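Ticket: Rungrueang reissue, side two plays with gaps between the linked movements
Product: Drolley desktop player
Status: Open, waiting on listener
Opened by: Emília Šimko

Hello, and thank you in advance for reading all of this, because I do tend to go on. I bought the download of the Kirnelora album last week, the reissue on the Rungrueang label, and I've been enjoying it very much apart from one thing. Side two is meant to be a single suite. On my old LP the organ holds its last chord straight through into the string section, and you never hear a join. In Drolley there is a short silence right there, and then the strings come in as if somebody had opened a door on them. It happens again before the flute piece and once more before the finale.

What I've tried so far: I turned crossfade off, restarted the player, and downloaded the whole album a second time. I also tried crossfade at 2 seconds, which hides the silence but smears the organ chord over the first notes of the cellos, and that's worse in its way.
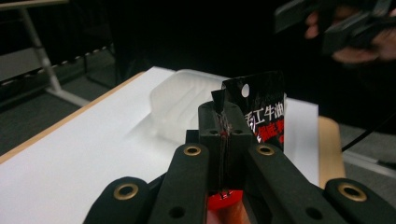

Clurketti Support Desk, August

Hi Emília, and please don't worry about the length, it saves us asking. I have the same album here and played side two from start to finish on headphones this morning. With the lossless files I get no silence at all. With the MP3 files I get just what you describe, at all three joins. Could you open the album page, click the little arrow beside the title and tell me which format is listed? While you're in there, have a look at Settings, Playback, and see whether "Trim encoder padding" is checked. It was left unchecked in the last update for anyone who had moved their library over from an older version — our fault, and it's being put right.
Jinfeng Yu

Good morning Jinfeng. It says MP3, and the box was not checked. I've checked it now and played the suite again with my coffee. The first join is perfect! The organ rolls into the strings exactly as I remember it. The second is fine too. The last one, going into the finale, still has a tiny click, nothing like the old silence, but I notice it because the music is so quiet there (just the harpsichord and a held bass note). I listened for it four times and it's in the same spot every time.
Emília

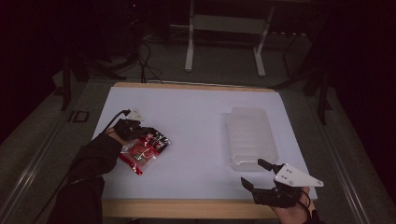

Nipon Boonyarit: Adding myself to this ticket, same album and same click, right at the start of the finale. Checking the box fixed the silences for me as well. I had the MP3s from the first batch, and a friend who bought his on Tuesday has no click, so I wonder if the label has replaced that one file without saying so.

Thank you, Nipon, that was a great help. I compared the two versions of the finale and they do differ. The earlier one starts 16 samples late, and it looks as though it was cut by hand. I've written to Ratree Siriwan at the label to ask whether the new file is meant to go out to everyone. In the meantime, please remove only the finale from your library and download it again from your purchases page. Leave the other tracks alone so you keep your play counts.
Jinfeng
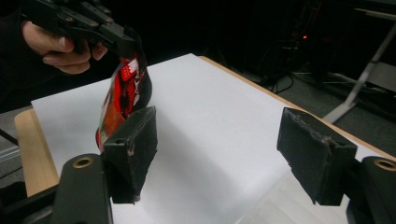 Will I have to pay again for the new file?
Replacement downloads are free for anything already in your purchases, and this one won't count toward your download limit.

Done, and the click is gone on the laptop. I still hear it on the little player in the kitchen, but I expect that one is holding on to its old copy. I'll clear it this evening and write back. My husband would like it noted that he never heard the click in the first place.
Emília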